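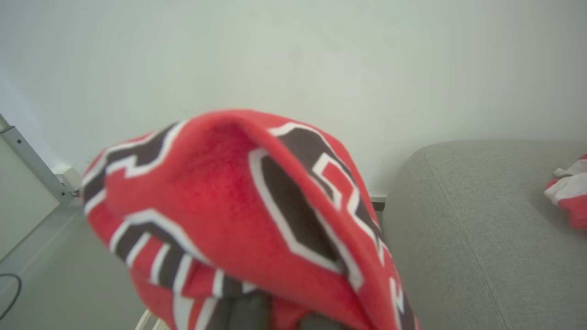 フリースのひざ掛けが気持ちのいい季節になると、わが家のソファの上はあっという間に布だらけになります。朝はきちんとたたんであったはずなのに、夕方にはくしゃっと丸まった赤いかたまりがひとつ、その横に小さな布がもうひとつ、という具合です。せっかくグレーの落ち着いたソファを選んだのに、と思いながら毎晩たたみ直していた時期が長かったのですが、ここ何年かでようやく、あまりがんばらなくても形になるやり方に落ち着いてきました。今回は、フリースの毛布やひざ掛けのたたみ方、しまい方、それからお洗濯のことまで、私なりの工夫をまとめて書いてみます。少し長くなりますので、お茶でもいれて、のんびりお付き合いくださいね。

フリースはどうしてたたみにくいのか

綿のシーツやタオルと違って、フリースには折り目がほとんどつきません。手でぎゅっと押さえても、離すとふわっと戻ってきてしまいます。角をそろえたつもりでも、持ち上げたとたんに中の層がずれて、気がつけば斜めになっている。アイロンで押さえるわけにもいきませんし(熱で毛が寝たり、てかてかになったりしますので、どうかお控えください)、几帳面な方ほどいらいらなさるのではないかと思います。

私も昔はお店の棚のようにぴしっと四角くしたくて、何度も広げてはやり直していました。でもフリースは、ふくらみがあってこそのフリースなんですよね。折り目をつけようとするのをやめて、ふくらみごと筒にまとめてしまうと、ずいぶん気が楽になりました。

まずは広げて、軽くひと振り

たたむ前に、窓ぎわかベランダで毛布を軽く振ります。パンくずや糸くず、髪の毛などがからんだまましまうと、次に出したときにがっかりしますから。力いっぱいばさばさやる必要はなくて、両方の角を持って2回、上下を持ち替えてもう2回。これでだいたいの細かいものは落ちてくれます。

落ちきらない糸くずは、ゴム手袋をはめた手で一方向になでると、おもしろいように集まってきます。粘着式のローラーでもいいのですが、起毛した生地に強く当てると毛並みが乱れることがあるので、私はもっぱらゴム手袋です。台所で古くなったものを1組、毛布用に取ってあります。

ソファの座面を台にしてたたむ

大きな毛布を立ったまま宙でたたもうとすると、腕が疲れるうえに、ほとんどの場合ゆがみます。床に広げるのが一番正確なのですが、冬の床は冷たいし、膝もつらい。そこで私はソファの座面と背もたれを使います。

やり方は簡単です。

1. 毛布を横長に持って、背もたれの上から座面に向かってふわりと掛けます。柄のある面を下にしておくと、仕上がりで柄が外に出ます。
2. 左右の端を内側に折って、幅を3分の1にします。肘掛けに近いほうから始めると、もう片方を合わせやすいです。
3. 手のひらで真ん中から外へ向かって、空気をゆっくり逃がします。押しつけるのではなく、なでるくらいで十分です。
4. 背もたれの側の端を持って手前に倒し、半分の長さにします。
5. 輪になったほうから、のり巻きの要領でくるくると巻きます。
6. 最後に手のひらの長さほど残したところで手を止めて、残りの端を裏返すようにして筒全体にかぶせます。靴下を丸めるときのあの感じです。

6番目のかぶせるところが、最初は少しまごつくかもしれません。うまくいかないときは、たいてい巻きがゆるいか、残した端が短すぎるかのどちらかです。何度か練習なさると手が覚えます。私の場合、すっと決まるようになるまでに7回かかりました(不器用なほうなのです)。

柄の大きな毛布は「顔」を決めておく

無地のものはどこから巻いても同じですが、赤い地に黒っぽい大きな柄が白くふちどられているような、にぎやかな毛布は、どこが表に出るかで印象がずいぶん変わります。柄の途中で切れた白い線ばかりが見えていると、きれいに巻けていても、なんだか散らかって見えてしまうんですね。

ですから、派手な柄のものには「顔」を決めておくことをおすすめします。広げたときに一番好きな柄をひとつ選んで、その部分が外に来るように巻き始めの位置をずらすのです。目印に、裏側の端へ同じ色の糸でひと針だけ小さく縫っておくと、次からは考えずにすみます。赤い生地なら赤い糸で。表からはまずわかりませんし、家族にたたんでもらうときも「糸のあるほうから巻いてね」のひとことで通じます。

反対に、柄を少し休ませたいときもあります。お客さまの前や、部屋をすっきり見せたい日などは、裏が外に出るように巻いてしまいます。裏が無地に近い毛布でしたら、それだけで部屋がしんとしますよ。白い壁に淡い色のソファというお部屋ですと、赤いものがひとつあるだけで目がそこへ行きますから、見せる日と隠す日を分けてみるのも楽しいものです。

小さな布は毛布の中へ

ソファの隅にはいつのまにか、小さな布がたまります。首に巻いていたもの、枕に敷いていたもの、何に使ったのか思い出せない端切れ。これを一枚ずつ別にたたんで積むと、誰かが座った拍子に必ず崩れます。

わが家では、毛布を巻くときに小さな布を芯にしてしまいます。先に布のほうを細長く折って、毛布の輪の側に置き、そのまま一緒に巻き込むだけ。芯があるぶん毛布も巻きやすくなりますし、使うときは広げればいっぺんに出てきます。ただし、湿り気の残っている布はどうかご遠慮ください。冬場でも中でこもって、いやなにおいのもとになります。

この芯の話は、以前、編み物の集まりでご一緒したユーリー・メルニチュクさん(Yurii Melnychuk)に教えていただきました。毛糸の玉も芯があるほうが崩れないでしょう、と言われて、なるほどと膝を打ったものです。それまで私は小さな布のためにわざわざ箱を買おうとしていたのですから、うかがってよかったです。

置き場所は、座ったまま手の届くところ

しまう場所が遠いと、どうしてもソファの上に置きっぱなしになります。押し入れの上の段に入れていたころは、家族の誰ひとりとして戻してくれませんでした。今は、ソファの脇に口の広いかごを置いて、巻いた毛布を立てて入れています。かごはペコラ(Pekora)という雑貨屋さんで見つけた、底の深い布張りのものです。口のところに針金が入っていて、中が減っても形が崩れません。

かごを選ぶときに見ておきたいのは、次のようなところです。

・内側に引っかかりがないこと。籐や枝編みのかごは見た目がすてきですが、ささくれにフリースの毛がからみます。使うなら薄い布を一枚敷いてください。
・深さは、巻いた毛布の頭が少し出るくらい。
・壁にぴったりつけず、指が入るほどのすきまをあけること。寒い時期の外壁側は湿気がたまりやすいのです。

かごを置く場所がないときは、肘掛けに掛けてしまうのもいいと思います。縦に細長く折って、輪のほうを部屋の中央に向けて掛けると、端のぴらぴらが見えず、すっきりします。滑り落ちるようでしたら、座面とのあいだに先を少しだけ差し込んでおきます。

お洗濯のこと

まずは洗濯表示を確かめて、洗濯機で洗えるものでしたら、裏返しに軽くたたんで大きめのネットに入れ、弱い水流で洗います。タオルと一緒に洗うと、タオルの糸くずを全部引き受けてしまいますから、できれば別に。赤や紺など濃い色のものは、はじめの何回かは色が移ることもあるので、白いものとも離してあげてください。白い部分と濃い色が隣り合った柄ですと余計に気になりますので、私は洗い終わったらすぐに取り出して、濡れたまま重ねておかないようにしています。

柔軟剤は、入れるとしてもほんの少しだけ。たっぷり入れるとその日はしっとりするのですが、私の毛布ではだんだん毛がぺたんとしてきました。今は静電気がひどいときだけ使っています。

干すときは陰干しで、物干し竿を2本使って、Mの字のように掛けると風がよく通ります。乾いたら毛並みに沿って、やわらかい洋服ブラシでさっとひとなで。これだけで手ざわりがずいぶん戻ります。うちで一番古い毛布は17年選手ですが、今でもちゃんと現役で、昼寝のときには取り合いになります。

季節の終わりに

暖かくなってしまい込むときは、圧縮袋はなるべく使わないようにしています。場所は取らずにすみますが、次の冬に出したとき、毛がつぶれてなかなか起き上がってくれません。古い枕カバーに巻いた毛布を入れて、口をゆるく折っておけば、ほこりもつかず、風も通ります。カバーの中に毛布の柄の名前を書いた紙を一枚入れておくと、秋に探すとき便利です。うちでは「赤いの」「しましま」「おばあちゃんの」などと書いてあります。

2月の終わりごろに一度洗って、まだ寒い日があるからと結局また出して、もう一度洗うことになるのが毎年のことです。薄手のものを一枚だけ手元に残して、厚いほうから順にしまっていくと、洗い直しが減りますよ。

枕カバーの話が出ましたので、次回は、くたびれた枕カバーの使い道について書こうと思っています。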